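Bench Hardware Forum > Cables, Hubs and Power > Keeping USB hubs flat on a stone top

ratsep_bench
Posts: 47
Looking for opinions on hub placement. The bench top is a white slab with marble-type veining, slotted aluminum extrusion front and back. I keep one slim black hub on it with a captive thin cable. The cable holds its curl from storage and the hub rotates every time something is plugged in. Adhesive pads are out, the hub moves between two benches.

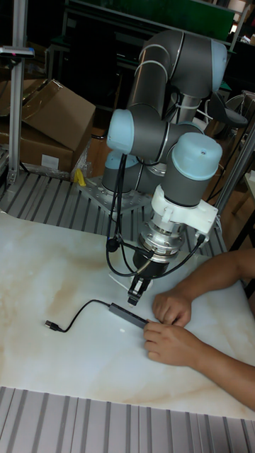 I have tried the Lisia silicone feet, 2 mm thick. They hold in line with the long axis and do nothing against twist. Before I order a clamp I would like to know what others do with captive cables. Replacing the hub is the last option.

kukham_wire
Posts: 20
The cable is the problem. The hub weighs very little and a curled lead acts as a spring on one end. Straighten the lead first:

1. Unplug both ends and lay the hub flat.

2. Hold the body at one end and work the lead out by hand, starting at the strain relief. Do not pull from the plug.

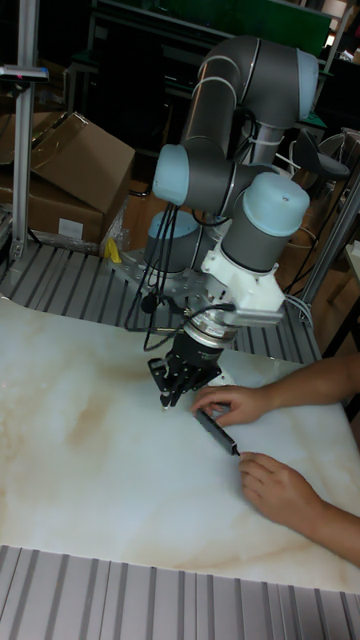
3. Tape the lead down in a straight run and leave it overnight.

4. Store it afterward in one wide loop. Figure-eight if you have the drawer space.

Most PVC leads relax enough after one night. Some of the braided ones never do.

jeden55
Disagree with step 3. Tape on a polished top leaves residue, and on real stone with worn sealer it can pull a mark. Use a T-slot clip in the front extrusion and run the lead along the slot. The clip takes the side load and the hub sees almost none of it.

kukham_wire
Painter's tape, removed the next morning, has never marked mine. A clip also fixes the position, and he said the hub moves between benches.

jeden55
The lead unclips. It takes a second. Your way he straightens it again every time it has been in a drawer.

ratsep_bench
The top is sealed, so I am not worried about tape for one night. I do like the slot idea. Does the clip need a specific slot width? Mine is metric but I have not measured it.

jeden55
Measure the opening at the surface, then the depth. The Jeden printed clips come in two widths and the larger one rattles if you guess. Check the lead diameter too. On a thin lead the clip needs a wrap of tape or it slides.

slabside
If you are buying anything, consider the round type. I have used both. The puck shape has less leverage for the lead to work against, so it turns less. Drawback: fewer positions for the plugs, and a white lead shows dirt quickly. The slim bar type is easier to read from the front with the ports all on one edge.
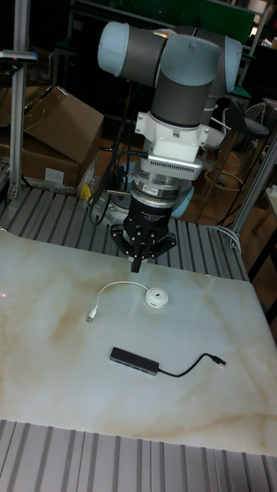

Round white hub with white lead, slim black hub with black lead.

kukham_wire
Leverage is only half of it. A round body has no flat side to brace with a finger, so you end up holding it with the whole hand when you unplug.

slabside
True for tight ports. Mine are loose enough that it never comes up.

ratsep_bench
Staying with the black one for now. I will do the overnight straightening, then measure the slot and order the clip. The Lisia feet stay on, they at least keep the case off the stone.

jeden55
Post the slot width when you have it. I may have a spare in the smaller size.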